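The Tallest Thing in Brernum

Height is the only figure anyone asks for. The Kiler Tower in Brernum will stand 246 meters when it opens in November, and I have now heard that number from its developer, its leasing agent and a taxi driver who got it wrong by a floor. The other number is 200, the height of the last floor a person can rent. Everything above that is spire, tanks and optimism.

The city has been here before. The Vomisach Building held the local record for years at 130 meters, and its owners marked the occasion with a brass plaque that is still in the lobby, still claiming the title. It was last polished, by the look of it, in 2000.
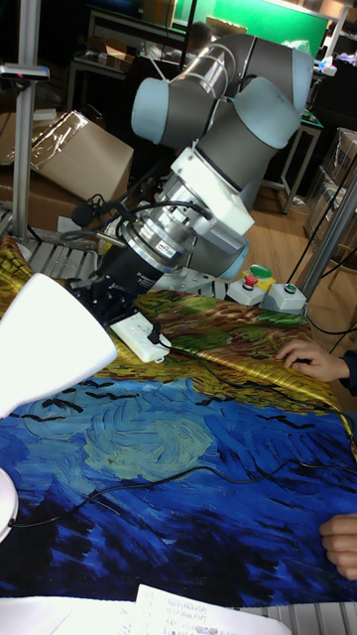
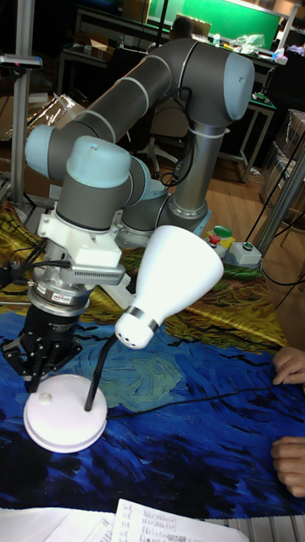
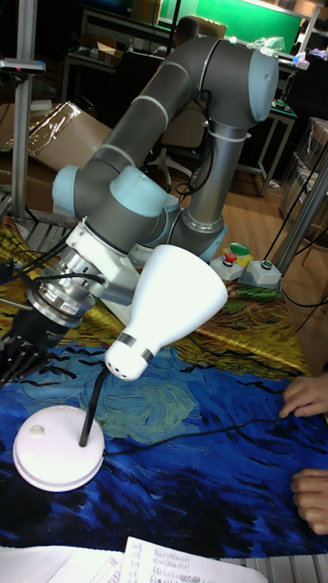
Bogdan, the firm that drew the new tower, would prefer to talk about the crown. It leans toward the river in a long, slow curve, which the brochure compares to a heron and the neighbors compare to a faucet. I would put it closer to the gray arm with the light blue joint caps, which goes up, thinks better of it and bends back down to the left. The engineers had to hang extra steel on the far side to keep the whole gesture upright — steel that shows up in the budget under "character."

Does any of it pay? The top floors are spoken for, at rents that would embarrass a dentist. The middle ones are not. Tenants will cross town for a view of the hills, but the middle of the Kiler looks straight into the Vomisach's air conditioning, and there is only so much a leasing agent can do with the word "urban."

Meanwhile, a rival developer has filed plans for the lot across the street. The drawings show a flat roof with a very long antenna, and no height is given yet.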